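The Hand at Jevcombe

In October my brother bought a robot arm from a factory that was closing. He paid 688 dollars for it and he did not ask me first. It came on a pallet with the word Flutau painted on the wood, and the driver put it down in the rain and left.

We had no place for it at home. So we carried it to the shared workshop in Jevcombe, where we paid for one table and one shelf. The other members came to look. They were polite. One woman asked if it could make soup.

My brother is good with motors and I am good with waiting, and for this reason I wrote the programs. Every evening after work I took the bus to the workshop and sat down with the laptop. He built the hand. It was the third hand. The first was too weak and the second broke its own thumb on the shelf, a thing I still have not forgiven, because I had told it where the shelf was.

We wanted the arm to sort small parts. Our father had repaired radios all his life, and he left us 4000 small parts in bags and tins and old envelopes. Our mother wished to throw them away. My brother said, give us the winter. She said that the winter was long but it was not as long as Father's radios.

"What will you do with them when they are sorted?" she asked.

"We will know what we have," my brother said.

I thought this was a good answer. She did not think so.

The arm learned slowly. It could find a packet, but it did not understand how thin a packet is. It pressed too hard, or it closed its fingers above the packet and carried the air very carefully to the tray. My brother laughed at this each time. I did not laugh, I wrote down the height and made it lower. On the bus I looked at my own hand holding the pole and tried to understand at which moment it had decided to close.

In December the heating in the workshop stopped for 17 days and we worked in our coats. My brother found another glove motor from Overgaard in a drawer and it fit, almost. We argued about the screws. For one week we spoke only about the screws.

Then the holidays came and the others stayed home. On Saturday, January 1, 2022, I had the key and I could not sleep, so I went in early. My brother came at noon with bread. I moved the tray closer, and I lowered the fingers by the width of one fingernail.
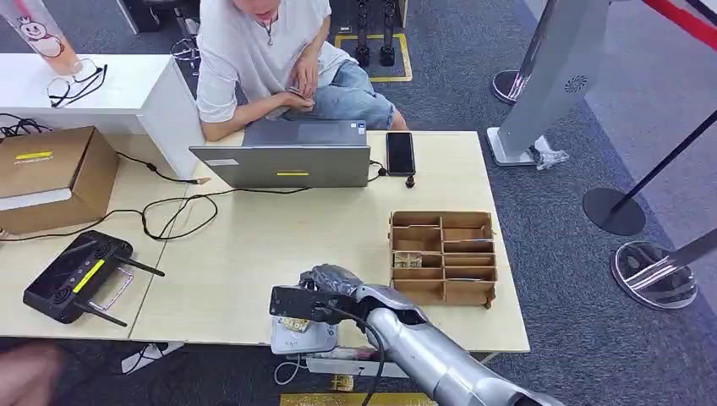 Skistex wrote under my post that evening that a suction cup would be cheaper, and that with small packets he had given up on fingers after two months. "You will be sorting until you are old," he wrote. I read it aloud to my brother, who was eating the last of the bread.

"Ask him if his cup can turn a page," he said.

"Ours cannot turn a page."

"He does not know this."

I did not ask. I thanked Skistex for his advice, and I wrote that we would consider the cup in spring. Then I called our mother to wish her a good year. She wanted to know if we had eaten, and if the machine was ready, in this order. I said that we had eaten.

"Bring me one of the envelopes," she said. "One with his writing on it. The machine can have the rest."

My brother was already putting on his coat to look for one.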